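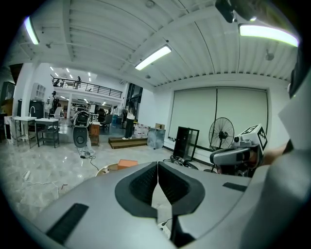 The Gulton Slogan Sweatshirt, "I Was Told There Would Be Soup"

Grey marl or navy. Sizes XS to 4XL. £38, or two for £70 if you have a friend who was also told.

We print eleven slogans and this is the one people write to us about. A woman in Somham wore hers to a wedding, under a jacket, and had to explain it to the groom's family for most of the afternoon. There was no soup. She has since bought the navy.

The words run across the chest in plain capitals, cream on navy or dark green on grey. Nothing on the back. We did try a version with a small bowl on the back and it looked like a sports club for people who had given up on sports, so it was withdrawn after a single batch. If you own one, please stop emailing us pictures of it.

The fabric

Brushed-back cotton with a bit of recycled polyester in it, 80/20. It's a proper middleweight: warm enough for a walk to the shops in January, too warm for an office where somebody else controls the heating. The inside is soft when new and stays fairly soft. It will bobble a little under the arms in the first few weeks, as everything does, whatever other shops tell you.

Ribbed cuffs and hem. Crew neck. No pockets, and yes, we know.

Fit

Straight, slightly long in the body. Graziella Amato, who draws all our patterns, is tall and tired of cold kidneys. If you are between sizes, go down for a neat fit and up if you plan to sleep in it.

Chest, measured flat across under the arms:
XS 49 cm
S 52 cm
M 55 cm
L 58 cm
XL 61 cm
2XL 64 cm
3XL 67 cm
4XL 70 cm

Please measure a sweatshirt you already like and compare. Measuring yourself while holding your breath gives a different garment altogether.

The print

Screen-printed with water-based ink, so it sits in the cloth and doesn't crackle like an old sofa. It will fade over the years to something a bit quieter. The first run had a fault: the second O in "SOUP" was in fact the only O, and we had somehow printed two. Those were sold off as "SOOUP" at half price and went faster than anything we have ever made properly. We are trying not to learn from this.

Washing

30 degrees, inside out, with similar colours. Don't iron over the lettering. Tumble drying on low is allowed, but the 2XL that comes out may have ideas about being an XL. For actual soup, cold water and a little washing-up liquid, straight away, then the machine.

Delivery and returns

Orders go out within two working days, in a paper mailing bag that fits most letterboxes if the letterbox is feeling generous. UK postage is £3.50. Exchanges for a different size are free the first time. After that we'll assume you are enjoying yourself and charge you the stamp.

Unworn returns within 28 days, please, with the order slip. A sweatshirt that smells of bonfire has been worn.

What buyers have said

"Bought for my father, who doesn't find things funny. He has it on now and won't discuss it." Yareli Jaramillo, grey marl, L

"Nice thick cuffs. Sleeves a touch long for me. A stranger on a train offered me half a tin of tomato." Navy, S

"Expected soup." Navy, M, one star

Also in this range

The Pathirana, "Ask Me Later", bottle green only
The Ikora, "Mostly Indoors", zip-up, back in stock from 3rd January
The Gulton in children's sizes, same slogan, same disappointment, £24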